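Section 5. Entering a Precinct Count in Sunow

Revised 18 February 2009. Replaces the sheet handed out in December, which had the steps for closing a batch in the wrong order. If you still have that sheet, throw it away.

Read this section before election night. The vendor says a new user can learn Sunow during the count. We watched new users try that at the Siltelcombe school bond vote, and we don't recommend it.

5.1 What you need

- The Sunow laptop and its power cord. The battery is rated for a full evening. Bring the cord.
- The precinct envelope, still sealed.
- Paper tally sheets, the ruled kind, and two pens.
- The batch cards for your precinct.
- The phone number for the Millet desk, written on paper.

Caution: Sunow is a second record. The signed paper tally is the count. If the two disagree, the paper stands until the board of canvassers says otherwise, whatever color the box on the screen turns.

5.2 Starting up

1. Plug in the laptop and turn it on. Wait for the gray log-in box.
2. Type your precinct number and the passcode from the envelope. The passcode uses capital letters. The screen won't tell you this when it rejects you.
3. Check the clock in the lower corner against a watch. Every entry is stamped with this time and it can't be changed afterward.
4. Choose New Count. Do not choose Resume, even if Resume is highlighted.
5. Check that every candidate and every question on the screen matches your sample ballot, word for word and in the same order.

Note: Step 5 is described in the vendor's booklet as optional. It isn't optional in this county. At the last local election one precinct had two council candidates switched on the screen, and the clerk who caught it was checking spelling.

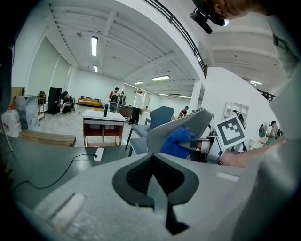
Each batch of ballots travels with a batch card, and Sunow is supposed to read the card through the laptop camera and fill in the batch number for you. It does this well in the vendor's demonstration and less well under gymnasium lights. The pattern has to be seen whole. Hold your card up with the black border and the blocky squares in plain view, and wait for the tone. A thumb over one corner of the border is enough to spoil the read. If you hear no tone after two tries, type the number in by hand and move on.

5.3 Entering a batch

A full batch is 100 ballots. The last batch of the night will almost always be smaller.

1. Have one person read the tally aloud and another type. Do not let the same person do both.
2. Enter the number of ballots in the batch before you enter any votes. Sunow will let you skip this and then guess.
3. Enter votes for each contest in screen order. Press Tab between boxes. Pressing Enter closes the contest.
4. Enter undervotes and overvotes in their own boxes. Don't leave them blank. A blank is stored as "not reported," and a zero is stored as zero.
5. Compare the contest total with the ballots in the batch. For a vote-for-one contest, votes plus undervotes plus overvotes must equal the ballot number exactly.
6. Have the reader look at the screen and say the figures back.
7. Choose Close Batch. Write the closing time on the paper tally.

Caution: The green check mark means the arithmetic adds up. It does not mean the figures are right. If you give Candidate A the votes of Candidate B, you'll get a very nice green check mark.
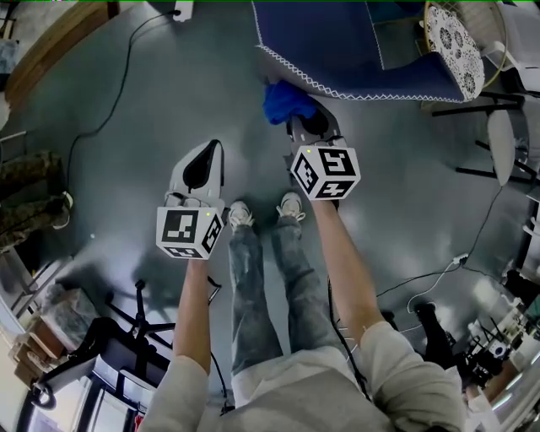

Once a batch is closed it can only be reopened with a second passcode, held by the precinct chair. Reopening leaves a line in the log. That's fine. Some clerks have tried to avoid the line by entering a "correction batch" with the difference in it, and the board then spent two days working out why a precinct had more batches than envelopes. Reopen the batch, fix it, and write down why.

5.4 Sending the results

Results go out over the Floltlow link, a dial-up connection through the building's phone line. We're told it is secure. We have asked for that in writing and will add the letter to this manual when it arrives.

1. Close all batches.
2. Print the precinct summary. Do this before you send anything -- the print option has been known to gray out afterward.
3. Get the summary signed by the chair and by any party observer who wishes to sign. An observer may decline. Write "declined" and the time.
4. Connect the phone cable and choose Send.
5. Wait for the confirmation number and copy it onto the signed summary.
6. Call the Millet desk and read out the totals and the confirmation number.

Note: The call in step 6 was meant to be dropped this year. Siu-fong Ko, who runs the Millet desk, asked to keep it, and after seeing the test transmissions we agree with her.

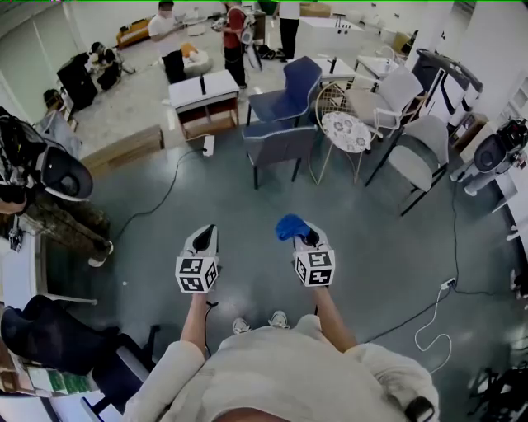

If there is no confirmation number after five minutes, cancel and send once more. Don't send a third time. Repeated sends are meant to overwrite each other, and in testing they mostly did. Phone in the totals from the signed summary and tell the desk that the link failed.

5.5 Observers

Observers may watch the screen and the paper at the same time. They may not touch the keyboard or the batch cards. If an observer asks how Sunow arrives at a total, show the paper tally and offer to add it up again. Please don't repeat the line from the booklet about the system being error-free.

Problems with this section go to Po-yen Tsai at the county office. Include the precinct number, the batch number and what the screen said, copied exactly.

Section 6 covers provisional ballots, which Sunow does not handle at all.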